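Cullent Cricket Scorebook Archive: Data Card

Summary

The Cullent archive contains ball-by-ball and innings-level records transcribed from the handwritten scorebooks of the Pindach District Cricket League. Coverage begins with the 1912 season and takes in 62 seasons of play, with gaps during both wars. The records are intended for historical and statistical study of amateur cricket.

Contents

The archive is supplied as three tables: matches, innings and deliveries. The matches table gives the ground, the two sides, the toss and the result. The innings table lists each batter, the mode of dismissal and the bowler credited. The deliveries table is complete only where the original scorer kept a full bowling analysis. All files are comma-separated text in UTF-8 encoding. 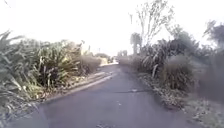
Maintained by the Tomadel Records Group

Transcription

Each page was entered twice by separate transcribers working from scans. Differences were settled by a third reader, whose decision is recorded in the "resolved" column. Scorers' arithmetic has not been corrected. Where the runs credited to batters and extras do not equal the team total, both figures are kept and the innings is flagged.

Known limitations

Player names appear as written, and many entries give a surname only. Brothers playing for the same side cannot always be told apart. Eleven scorebooks from the Sabatier ground have water damage, and illegible entries in them are marked "NR". Leg byes and byes were entered together by several clubs before the league adopted a standard book. Users computing career averages should exclude innings of 200 or more by a single side where the "flag" column reads "check".

Use and citation

The data may be used without charge for research and teaching. Please cite the archive by name and release number. Corrections are accepted until the end of July for inclusion in the next release, and should quote the match identifier and page number.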